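Print | E-mail

Filed under: Fiction, Openings & Closings

COMING SOON

The sign in the window of 68 Bulau Street said COMING SOON, and I had no reason to believe it. The shoe repair had said UNDER RENOVATION for as long as my daughter was in middle school, and then it was a bank machine, and then it was the hole the bank machine left. In Reltness a sign in a window means somebody owns a printer.

Still, I wrote it down. I keep a list of what opens and what closes, and I post it when it gets long enough to be worth the trouble. People send me corrections. They send me rumors too, which I like better, though I believe them less.

The rumor on this one was that it would be called Tusteo and that it would be Italian. A second rumor had it as a sandwich place. A third person, writing at two in the morning, swore it was a front for the landlord, who needed a tenant on paper so the city would stop fining him. I gave that one the best odds. 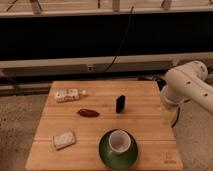
Light wood, long blond planks.

In December the paper came off the windows for one afternoon and went back up by dark. I happened to be across the street at Yeom, where the coffee is bad and the chairs face the right way. I saw a man on a ladder, and behind him a wall that was half green. I saw no oven. A restaurant without an oven is a room, and I said so on the list, in those words.

The man on the ladder read the list. I found this out because he crossed the street, came into Yeom with paint on his wrists, and asked the girl at the counter which one of us was the guy.

She pointed. I have not tipped her since.

"The oven comes Thursday," I expected him to say, or something like it. They always have a day for you. He sat down and asked what used to be at 68.

"Before you? A tailor. Before him, a travel agency. Before that, it was a diner, a real one. Closed in 2000."

"Why did it close?"

"The rent," I said. "The parking. The owner's knees. Pick one."

"And the travel agency?"

"Nobody on Bulau was going anywhere."

He took a napkin and wrote on it. I thought he was making fun of me, but when I leaned over I saw TAILOR, and TRAVEL, and DINER, with the year next to it. I asked him what the napkin was for. He said he had asked the landlord the same thing and had been told the space had always been vacant, which didn't seem like a selling point.
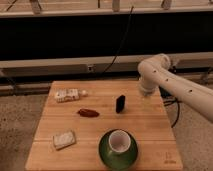 Costel Yordanov said he had signed anyway, that it was a bad lease and he knew it was a bad lease, and that a good one would have been somewhere else, where he didn't live. He said the menu would be short. He said the name came from his sister and meant nothing in any language, so please would I stop calling it Italian.

I told him I had only reported what I'd heard.

"You wrote 'allegedly Italian.'"

"Well, it was alleged."

He asked how many on my list had made it. I told him I didn't track it that way. I had the openings in one column and the closings in another, and it had never struck me as my job to draw lines between them. He asked if he could see it, the whole thing, and I said it wasn't with me. It was in my coat.

After that I walked past more than I needed to. The lights were on at odd times. A delivery truck double-parked out front, and I stood there like a kid to see what came off it, and it was chairs. Chairs prove very little. The tailor had lovely chairs. The person who wrote at two in the morning wrote again to say the chairs were rented, and I nearly posted that, and then I thought about how anyone would know such a thing.

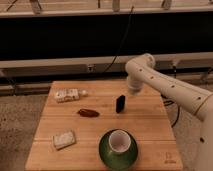
The permit went up on the door the following week, taped crooked, good for 30 days. I read it twice, down to the clerk's initials. I have seen permits expire on doors all over Reltness until the sun took the ink off. Costel came out while I was reading and told me about the front counter, which he had not bought yet. He wanted pale wood the color of honey, made up in long strips running side to side, like the tabletop here, and he wanted nothing on it at opening but a dish of mints. I said customers would put their elbows on it. He said that was what he was paying for. I asked what it cost and he told me, and I had to look away down the street for a minute.

"So you're opening," I said.

"Coming soon," he said, and rapped on the glass by the sign.

I went back to Yeom and took the list out of my coat. I had him under Maybe, below a nail salon and a gym that I know for certain is one guy and a mat. I could have moved him. I got as far as drawing the arrow. Then I thought of the wall, which was still half green, and I ordered another bad coffee and watched the door of 68 until the girl started putting the chairs up. A van had stopped across the street. It was the right size for an oven, but it was parked facing the wrong way, and the driver was eating his lunch.

Print this story | E-mail to a friend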